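Tema 6. Recogida de demostraciones para aprendizaje por imitación
Apuntes de la asignatura – prof. Patricio Espinoza

6.1 Unidad de registro
Un episodio comprende la secuencia completa de observaciones y acciones entre la postura inicial y la orden de cierre del operador. En el conjunto Cuveo cada episodio guarda la cámara de cabeza, las posiciones articulares de ambos brazos y las consignas enviadas a los dedos. El muestreo se unifica después, al exportar. La tarea de referencia es bimanual, sobre mesa de madera, con piezas pequeñas.
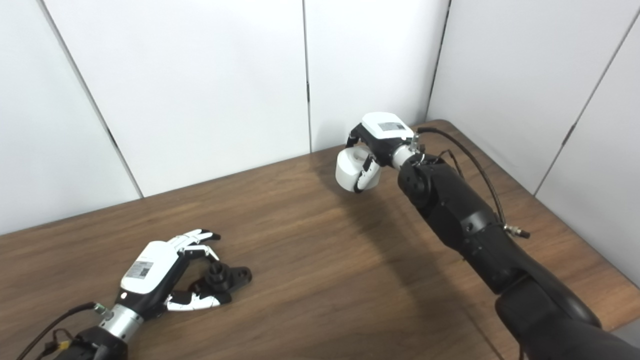
¿Por qué se conservan los episodios fallidos?
Se conservan porque permiten entrenar el clasificador de éxito y estudiar las correcciones del operador; no entran en el entrenamiento de la política salvo que se filtren por tramos.

6.2 Variación de las condiciones iniciales
La posición y la orientación de la pieza se sortean antes de cada episodio. Si el operador las elige a ojo, la distribución se concentra en la zona cómoda de la mesa – defecto habitual que solo se detecta al representar las posiciones iniciales. Cuveo contiene 735 episodios, de los cuales 184 se reservan para validación. La partición se hace por sesión, nunca por fotograma. 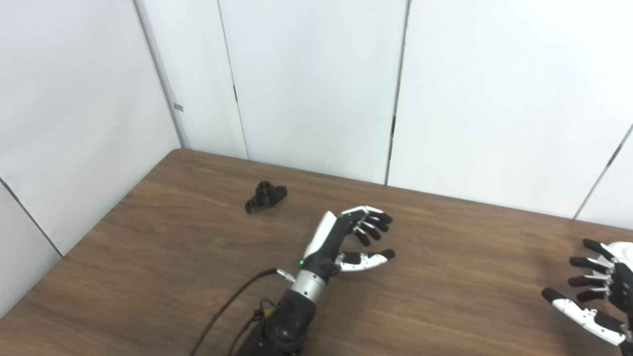 Fig. 6.2. Soporte negro sobre la mesa y manos del robot, la derecha semiabierta.

6.3 Criterios de descarte
a) Desfase entre vídeo y estado articular superior a 400 ms.
b) Pérdida de paquetes en cualquiera de las dos manos.
c) Etiqueta de tarea ausente o duplicada.
El descarte se anota en la hoja de sesión con el identificador del episodio. No se borra el fichero original.

Ejercicio para octubre: calcular la cobertura espacial de los 222 primeros episodios y compararla con la del conjunto completo.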